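Flirkden After-School Parents — minutes
March 20, 2020, by phone. Started late, two people couldn't get the code to work.

Last minutes: OK'd, no changes. The bit about the snack rota should say "every other week", will fix.

1. Closure
School shut until further notice so after-care is shut too. School office says it will write to all families when it knows more. Please don't call the office for dates, they don't have any. Kids' spare shoes and coats are still in the cubbies. Can't be picked up for now.

2. Fees
Long one. Some families paid through May. Options were refund now, or hold as credit. Agreed: credit by default, refund for anybody who asks, no reason needed. Email the parents' address by the end of the month with child's name and which days. Balance in the account is a bit over $1,000 so we can cover the first refunds, the rest has to come back from the school side. Question about the sibling discount, whether it comes off before or after. Not settled.

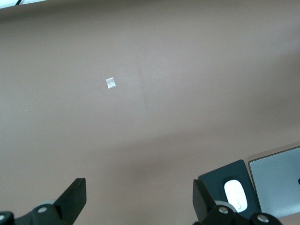
Tabletop with a small white scrap.

3. Spring trip to Treltstead farm
Off. 30 kids were signed up. Farm will keep our deposit for a later date, no charge. Bus company (Brurkance) hasn't answered, will try agian next week. If they keep the bus deposit we'll argue.

4. Keeping kids in touch
Lots of talk here. Little ones miss each other, older ones already on group chats all day. Idea — a weekly story call for K to second grade, 20 minutes, one parent reads, everybody else on mute. Will try it once and see. Some worry about screen time, some past worrying. Nobody has to join.
Pen pals also liked, addresses only shared if both families say yes. Sign-up sheet to go round by email.
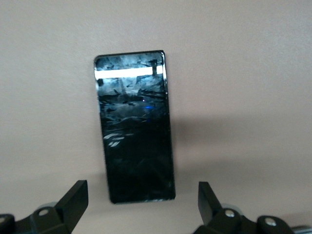

Phone, upright, screen off.

5. Sarmiento Street playground
City has it taped off. Swing repair was going to be this spring, now on hold. Parent who had the quote will ask if the price still stands.

6. Other
Lost: one library book about sharks, on the school's list as ours. Check under beds.
Teacher thank-you cards — kids can draw one and send a photo, we'll put them all in one file.
Staff pay during the closure was asked about. School pays them, not us, but members want a note sent saying parents support it. Draft to go out for comments frist.

Next meeting: by phone again, early May unless something comes up. Same code.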